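We use cookies to remember your basket and to see which pages get read. Carry on browsing if you're fine with that, or change your settings.

Emlyn Bevan opens the door with a bunch of plastic grass in each hand and tells me to mind the step, which I don't, and so my first few minutes at Skerkolent are spent hopping. He puts the grass down and finds me a chair. Then he finds me a different chair (the first one has a bucket of stems on it) and puts the kettle on, and by the time I've got my notebook out he's already halfway through a story about a hotel lobby.

"They wanted lilies," he's saying. "Everybody wants lilies. And I said, you've got brown carpet and a brown desk, what you want is something orange that makes people look up."

If you don't know Skerkolent, it's Emlyn's business, and it has been making artificial flower arrangements above a carpet shop for longer than I've lived in the town. Offices, dentists, a couple of restaurants, and a fair number of people like me who have killed every living thing they've ever put on a windowsill. He did real flowers for years before that, at a florist called Plimard, where he started on the bins and ended up running the wedding side.

I ask whether he gets looks from the real-flower crowd. He laughs so much he has to put his mug down.

"Oh, dreadful looks! Gwilym, my old boss, Gwilym Humphreys, he didn't talk to me for a whole winter. He came round in the end. He's got one of mine in his bathroom now, and I'm allowed to tell you that."

What changed his mind about fakes was his mum, who went into a home where they didn't allow vases of water in the rooms. He made her something out of silk stems from a bargain bin, and he says it was awful. "Shiny. Like something off a cake. She loved it, but I couldn't look at it. I used to go in and turn it round." So he started buying better stems, then pulling them apart and putting them back together, and that was that.

I'd expected roses and he hardly has any. What he likes is grass. Long, narrow, slightly untidy blades, which he bends one by one over his thumb before they go in.

"A real plant is mostly green," he says. "People forget. They buy seven flower heads and stick them in a pot, and it looks like a bag of sweets. You want a lot of green and then something soft, feathery bits, so your eye doesn't stop dead at the edge. After that you can put your colour in."

And the colour, when it goes in, is not shy. He's mad about pom-pom flowers, the round sort, in reds and oranges, and he'll happily spend ten minutes on where one of them sits. Too level and they look like traffic lights, he says. He wants one low down, one up near the top, one poking out at the side as if it's trying to leave. 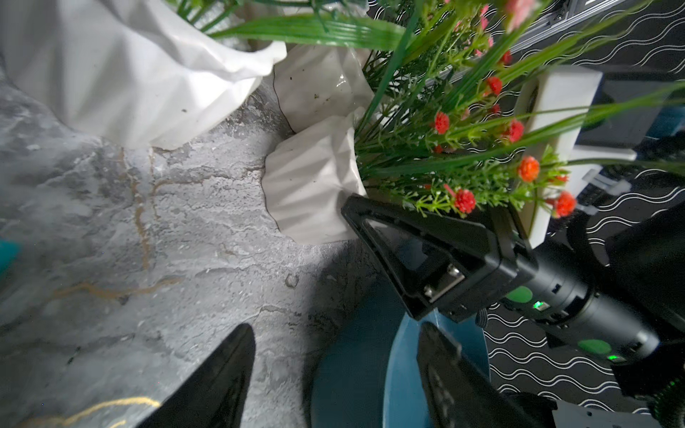
I wanted to know about pots as well, partly for selfish reasons, as I have a cupboard full of ugly ones. Emlyn has strong views here. He likes white and he likes a bit of a shape to it, pleats or folds or facets, anything that catches the light. A smooth white pot, he says, just looks like a bathroom.

"The crumpled ones I adore. You know, the ceramic ones made to look like a paper bag? I put one in the window, and a man came all the way up the stairs to tell me I'd left my lunch in it."

What about pots with a bit of damage? He shrugs. He'd never sell a cracked one to a customer, but he won't throw one out either. There's no water in an artificial arrangement, so nothing's going to leak, and he thinks a thin crack can sit quite nicely on a folded pot, where there are lines going everywhere as it is. His business partner, Ravinder Turcotte, disagrees. She comes through from the back with the biscuits at exactly this point and says, without being asked, "Bin them."

"She's very hard," says Emlyn.

"I'm the one who does the returns," says Ravinder.

She does the accounts too, and the deliveries, and it was her idea to start lending arrangements out by the season. They have 42 places on that scheme now. Every few months she drives round, takes away the old arrangement and leaves a new one, and the old one comes back to be taken apart, cleaned and used again. I hadn't realised they got cleaned. I say so, and the two of them look at me with real pity.

"When did you last dust yours?" Ravinder asks.

I have one, I should say, a birthday present. I have never dusted it. I tell them this and Emlyn actually covers his eyes.

So, for anybody else in my position, I made them take me through it. A hairdryer first, on cool, held well back, working from the top down. A soft make-up brush for the flower heads, especially pom-poms, which hold on to dust like nothing else. A damp cloth for broad leaves, wiped from the stem outwards. Don't put silk ones in the sink, whatever your aunt says. And do the pot while you're there, because bits of dirt get into the folds and show up terribly on white. Ravinder uses an old toothbrush for that.

"You're out every single day with these things, 365 days a year," she says. "They don't get a rest. A bunch from a shop only has to look nice for a week."

We move on to where you put them, and this turns out to be the subject that gets Emlyn properly going. He doesn't like an arrangement in the dead centre of a table. He doesn't like them on a cloth with a pattern. He does like stone, and he's very keen on marble, the greyer and rougher the better.

"Glossy white marble, no, it's a wedding cake again. But a grey one with some texture and a bit of gold running through it, and then your red flowers next to that? Lovely. The gold does half the work. It warms the whole thing up."

Does he mind if it isn't real marble?

"Listen to who you're asking!"

I ask about prices, a bit nervously, as I'd seen the tag on one by the stairs. The small ones start at £66 and a big one in a good pot is £131. Ravinder says people do wince, and then they come back. Emlyn says he'd rather people bought three good stems than a whole basket of bad ones, and if money's tight he'll tell you which three. He'll also look at anything you already own. A woman brought in her late husband's golf trophy last month and asked for something to go in it, and he says it's the best thing he's done all year. (Thistles, mostly. I've seen a picture on Ravinder's phone and it really is very good.)

There's one thing he won't do, and that's fake water, the clear resin people pour in the bottom of a glass vase. He did it once for a customer and it went yellow. "Looked like I'd been ill in it," he says. Ravinder takes the biscuits away.

Before I go, he has me make one. I choose my own stems, far too many, and he says nothing at all while I jam them in. Then he reaches over, pulls out about half, bends one long leaf so that it swoops off to the side, and turns the pot a little towards the window. It takes him less time than it took me to find my coat.

"There," he says. "Now don't touch it."

I've got it on the shelf in the hall. I bought a make-up brush on the way home.

Skerkolent is up the stairs beside the carpet shop, open every day except Monday. Ring the bottom bell. Words by Osian Bellis.

Contact us | Privacy | Copyright Ostness, all rights reserved | Back to top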